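12th February
By the Fletham Markets Research Group

4.2 Drawdown response and position limits

The tail-hedge overlay was tested against the Grurum small-cap basket over 31 quarters. At the start of each quarter the overlay bought put options struck 18 percent below spot and held them to expiry. Premiums were paid out of the cash sleeve, so the equity weight did not change on the purchase date. Trading costs follow the Stakesel schedule described in Section 3, with no allowance for price improvement.

Losses from the overlay were spread evenly over the sample, while gains were concentrated. Three quarters account for all of the net profit. Removing any one of them turns the cumulative return negative, and we therefore report medians next to means in every table. The basket itself includes 14 issuers in industrial automation, whose option-implied volatility stayed above that of the other constituents through most of the test period.
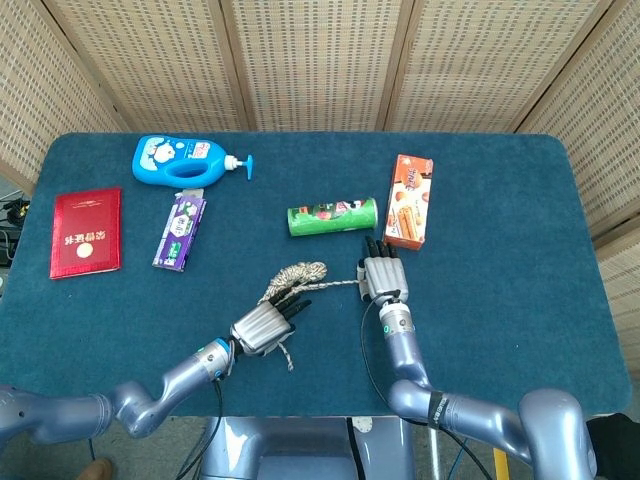

Figure 3. Two robotic arms with multi-fingered hands at a cloth-covered table holding a red booklet and a blue pump bottle.

Rebalancing rules had a larger effect than strike selection. When option gains were moved into equities at the next quarter end, the median return improved in both halves of the sample. When they were left in cash, the overlay lowered the worst drawdown but gave up most of the later recovery. The Qudah variant, which sells half of the position once its value reaches 3 times the premium paid, falls between these two cases.

Liquidity remains a constraint. Quoted spreads in November were wide enough at the lower strikes to exceed the assumed cost, and the results for that month should be read as an upper bound. Position limits for larger accounts are taken up in Section 4.3.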